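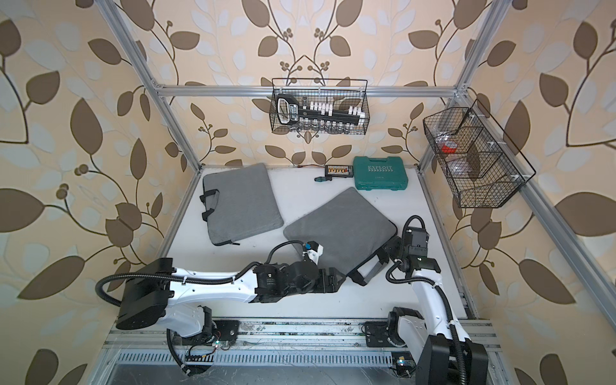 Girkero Window Feeder: A Second Opinion

I put off buying a window feeder for years. The ads all show a cardinal posing six inches from somebody's coffee cup, and I have lived with birds long enough to doubt that. My neighbor Iveta Zelenák swears by hers, so in October I paid $25 for the Girkero and stuck it to the kitchen window.

The box says birds will find it "in minutes." Mine took 20 days. The first visitor was a chickadee, who grabbed one sunflower seed and left. After that the chickadees came every morning, then a pair of titmice, and once a downy woodpecker that hung off the side looking annoyed. No cardinals. The perch is too narrow for a bird that size to sit comfortably, and the roof comes down so low that anything bigger than a titmouse has to duck.

The suction cups are the part I expected to hate. There are four of them, and the instructions tell you to wash the glass, dry it, and warm each cup in your hands first. I did all that and the feeder still came down on the first frosty night. I cleaned everything again, added a little cooking oil to the rims (Iveta's trick, not in the booklet), and it has stayed up since. I would not hang it over a patio table.

Seed gets wet. The drain holes in the tray are tiny and clog with hulls, so after a windy rain you have soup. The tray slides out for washing, I'll give them that, but it sticks in the cold and I have flung seed across the flower bed more than once.

Girkero also claims the feeder is squirrel proof. It is squirrel proof if your window has no sill, no trellis and no brick to climb. Mine has a trellis.

Compared with the Nullano, which my brother-in-law Matěj Kollár paid $55 for, the plastic is thinner and has already gone a bit cloudy. His has a deeper tray and a wider ledge. He does get cardinals, though he also has a big hedge next to the window, and I suspect the hedge deserves most of the credit.

Would I buy it again? At this price, maybe, for someone who likes small birds and doesn't mind scrubbing a tray every few days. I'm taking the trellis down in spring and will see if the squirrel gives up.

Rating: 3 out of 5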